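May, late. Budget sheet open again. Dušan Brabec wants the second-arm request split into 2 orders, grippers first.

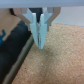

Spare fingers are the cheap line: 9 sets from Halás, lead time 67 days. I would order now and let the arm wait. 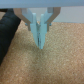 Fingers closed over the cork.

Stelusero quoted the arm and controller as a bundle — no discount for dropping the controller. Pundirau sells the arm alone but charges for freight.

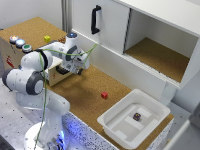 Cork sheet needs its own line. So do trays, three of them, same rim height as the present one.

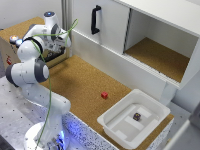 Cable management left at zero until Wemby sends the clip prices. Service contract deferred to next year. Sheet goes to Dušan at 9.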